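双臂桌面机折腾记录,走线和手指求意见

版块:自制与改装 > 机械臂
发表于 2020年8月23日

楼主 铁皮水壶

从二月开始做的双臂,地点在 Dostulside 共享工坊。臂身是买的 Danko 二手关节组拼的,夹爪、手指、腕部相机座是自己画的,上位机跑 Ideck。目前两条臂都能动,遥操作能用,自动抓取时好时坏。先上图,再说问题。
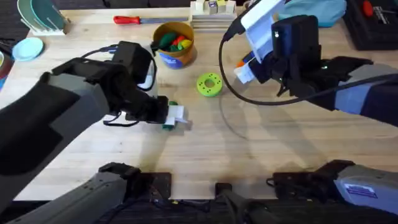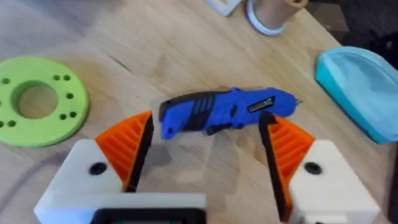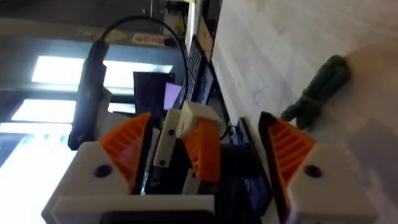

第一张是固定机位,后两张是腕部相机

目前卡住的地方:

1. 走线。夹爪出来的线现在是外挂的,留了一大圈余量,腕关节转到头也不会扯。坏处是两条臂往中间靠的时候线圈会互相蹭,蹭到过一次另一边的夹爪,还好当时速度不高。

2. 手指。橙色那种带斜筋的,填充率35%。抓杯子、玩具没有问题,抓平躺在桌上的工具很费劲,指尖下不去,一碰就把东西推走。

3. 延迟。腕部相机从采集到 Ideck 里显示,量出来是 35 毫秒,固定机位那台要短不少。不知道是相机本身的问题还是 USB 的问题。

4. 阴影。臂一伸出去,影子正好盖在要抓的东西上,分割结果跟着跳。

控制周期 100 Hz,电源是两条臂共用一个。有做过类似东西的请指点一下,哪条都行。

2楼 半截螺丝

先说走线。外挂没有错,错在没有固定点。你现在只有两头固定,中间全靠线自己的硬度撑着,姿态一变,线圈往哪边倒是随机的。在小臂中段加一个可以滑动的线卡,腕部到线卡这一段留够转角余量,线卡往后全部贴着臂走。线圈会小一半以上,也不会乱甩。

线的型号也看一下。普通 USB 线外皮硬,弯折次数多了里面先断屏蔽层,症状就是相机偶尔掉线,重插又好。换拖链用的柔性线。

3楼 Kuro_m

不同意外挂。双臂协作的工作区就在中间,线圈再小也是往中间凸。应该走内部,关节换中空轴的,贵一点,一次解决。

4楼 半截螺丝

回3楼:他用的是 Danko 的二手关节组,没有中空轴。让人把整条臂换掉来解决一根线,这个建议没法执行。

5楼 Kuro_m

回4楼:他问的是意见,我给的是意见。不换也可以,把线从肘关节外侧绕,别从夹爪下面出。第一张左边那条臂,线就是从夹爪底下挂出来的,抓矮的东西时线先到桌面。

6楼 铁皮水壶(楼主)

回5楼:出线口的位置确实是画的时候没想好。接头朝下是因为相机座把上面占了。改座子要重新打,两边都要改。我先试2楼的滑动线卡,同时把出线口往侧面转一个角度,看能不能不动相机座。

回2楼:掉线的情况有,左臂比右臂多。一直以为是集线器的问题。

7楼 豆腐渣工程师

说手指。平躺的薄工具抓不起来,和软硬关系不大,主要是指尖太厚。楼主第二张图里那把蓝色工具,横着躺在木纹桌面上,手指张得很开,高度够不够另说,指尖要插到工具和桌面之间那条缝里才行。斜筋结构的手指受力以后是往里包的,尖端反而会往上翘一点,离桌面更远。

两个办法:
一是指尖前面加一小片硬的,像指甲那样,薄到能贴着桌面铲进去。
二是不铲,直接从上往下夹两侧。那就要求接触垫一直延伸到最尖端,不能停在尖端后面。

我自己用第一种。缺点是抓软的东西会留印子。

8楼 铁皮水壶(楼主)

回7楼:接触垫是黑色那层,当时切到离尖端有一段就停了,怕翘边。指甲片用什么做的?

9楼 豆腐渣工程师

回8楼:0.5 的弹簧钢片,剪好以后磨圆角,用沉头螺丝从里面锁。不要用胶,胶一热就滑。打磨的时候戴手套,这个东西很割手。

10楼 夜班焊工

钢片我反对。共享工坊人来人往,臂还在调试期,动作没有收敛,前面装一片钢片,扫到人手怎么办。用 PETG 打一片厚一点的就行,断了再打。

11楼 豆腐渣工程师

回10楼:PETG 我试过,铲几次尖端就卷了,卷了以后比没有还糟。磨圆角的钢片没有你说的那么危险,力矩限幅设好就可以。

12楼 夜班焊工

回11楼:力矩限幅挡不住割伤,割伤不需要多大力。你在自己家里用没人管,他在工坊里,工坊有工坊的规矩。

13楼 铁皮水壶(楼主)

两位别争了。Dostulside 的规定是带刃的末端不能在公共时段通电,磨圆角的钢片算不算带刃我去问一下。问清楚之前先打 PETG 的试。

14楼 lanbo

延迟这块我可以说两句。35 毫秒对腕部相机来说正常,里面曝光占一部分,传输占一部分,解码占一部分。先别管相机,先查这几件事:

看像素格式,是 MJPEG 还是 YUYV。MJPEG 要解码,CPU 忙的时候这一步抖动很大。
看自动曝光有没有关。光线一暗,曝光时间自己拉长,帧率跟着掉,延迟也跟着涨。
看几台相机是不是挂在同一个 USB 控制器下面。注意是控制器,不是集线器。机箱上两个口可能是同一个控制器出来的,插哪个都一样。

Ideck 里显示的时间戳是收到的时间,不是曝光的时间。楼主是怎么量的?

15楼 铁皮水壶(楼主)

回14楼:对着屏幕上的毫秒计时器拍,再把画面里的数和当前的数相减。自动曝光没有关。控制器这个没查过,今晚看。

16楼 lanbo

回15楼:对屏幕拍会把显示器的刷新也算进去,读数偏大。换成 LED 闪灯的办法,单片机点灯同时打时间戳,图像里检测到亮的那一帧对一下,能把屏幕那一段去掉。

17楼 Kuro_m

100 Hz 的控制周期,不值得为相机延迟折腾。抓静止的物体,延迟 35 毫秒和 10 毫秒没有区别,停稳了再看一眼就行了。先把抓取成功率做上去,延迟放到最后。

18楼 lanbo

回17楼:静止物体同意。遥操作不同意,人对延迟很敏感,手会过冲。楼主两种模式都在用。

19楼 半截螺丝

第三张里两只夹爪离得很近,顺便问一句,有没有做臂间碰撞检测?看前面的描述像是没有。

20楼 铁皮水壶(楼主)

回19楼:没有。现在只有每条臂各自的关节限位。中间的区域靠人看着,手放在急停上。

21楼 半截螺丝

回20楼:那这个排到第一位,线和手指都往后放。最简单的做法不用网格模型,每节臂用胶囊体包一下,算胶囊之间的最短距离,小于阈值就两边一起减速。计算量很小,100 Hz 里面放得下。夹爪的胶囊要放大,把相机座也包进去。线圈没有办法建模,只能靠余量。

Pistum 有个开源的距离库可以直接用,文档写得一般,例子能跑。

22楼 铁皮水壶(楼主)

回21楼:收到。阈值一般设多少?

23楼 半截螺丝

回22楼:看你的刹停距离。拿最快的速度跑一次急停,量它从触发到停住走了多远,阈值至少是这个的两倍,因为对面那条也在动。

24楼 灰鲸

阴影的问题没人说,我说一下。光源如果只有头顶一组,臂在上面,影子一定落在下面,跟算法没关系。从两侧低一点的位置各补一盏散射灯,影子会淡很多。不要用射灯,射灯只会再多出一个影子。

另外木纹桌面对分割也不友好。铺一块单色的哑光垫子,试一下就知道差别。

25楼 Kuro_m

铺垫子是作弊。换个桌子就不能用了,训练的时候就该让影子和木纹都在里面,数据多了自然就不跳了。

26楼 灰鲸

回25楼:调试阶段先把变量减少,跑通了再撤垫子。一上来什么都混在一起,出了问题不知道查哪里。

27楼 铁皮水壶(楼主)

我偏向先补灯,垫子暂时不铺。后面本来就打算在不同的桌面上用。现在采了的数据不多,目标是先凑够 1000 段再看分割的效果。

28楼 新手村村民

请教一下,底座是怎么固定的?我家的臂一加速整张桌子都在晃。

29楼 铁皮水壶(楼主)

回28楼:夹在桌沿上的,没有打孔。夹具下面垫橡胶,每次开机前拧一遍,会松。桌子晃的话先看桌腿,我这边在桌腿之间加了横撑。加速度也可以调小,开机第一件事就是把默认值改掉,默认值是按单臂锁在钢板上给的。

30楼 新手村村民

回29楼:谢谢。两条臂共用一个电源不会掉压吗?

31楼 铁皮水壶(楼主)

回30楼:会。两边同时加速的时候母线电压往下掉,关节报过欠压。后来在每条臂的入口并了一个 1000 微法的电解电容,报警少了,没有完全消失。

32楼 夜班焊工

回31楼:并电容治不了根。量一下电源到臂之间的线有多粗,二手关节组配的原装线普遍偏细。还有,电容并大了上电瞬间冲击电流也大,开关触点容易烧,加一个预充电阻。

33楼 铁皮水壶(楼主)

更新一下。

USB 查了,两个腕部相机果然在同一个控制器下面。拆开以后左臂这两晚没有掉过线。自动曝光关了,改成手动,画面稍暗,能接受。LED 的办法还没做,延迟数字先不报。

滑动线卡打了第一版,孔小了,线穿过去滑不动,放大以后重打。

钢片问过了,工坊的答复是磨圆角也算,公共时段不能通电。所以还是 PETG。第一片铲了一下午,尖端开始发白,还没有卷。

碰撞检测用的 Pistum 那个库,编译通过了,胶囊参数还在量。在它跑起来之前,两条臂不同时进中间。

34楼 豆腐渣工程师

回33楼:发白就是快了。打的时候换个方向,让层纹顺着指甲片的长边走,不要横着,横着是从层间裂的。

35楼 半截螺丝

线卡孔放大的时候内侧倒个角,不然是在锯线皮。

36楼 铁皮水壶(楼主)

好,两个都改,今晚一起打。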